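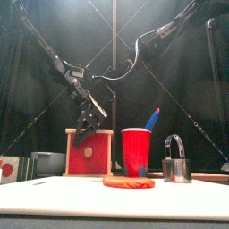
Decoupage sealer still tacky

osavik52
Sealed a pine tray with Hivemside matte, 4 coats, 11 hours between each. The top is still tacky after almost a week. Napkin layer underneath is flat, no bubbles.

rostami_k
Coats too thick. Thin the first one with water and use a foam brush.

gluepot4
Disagree. Thinning it lifts napkin ink. More likely humidity. What's the room at?

osavik52
Basement, 52 percent.

gluepot4
That's fine then. Try one coat of Dasari clear spray on the underside first.

rostami_k
Spray over uncured sealer will craze. Wait it out.

osavik52
Will test on scrap.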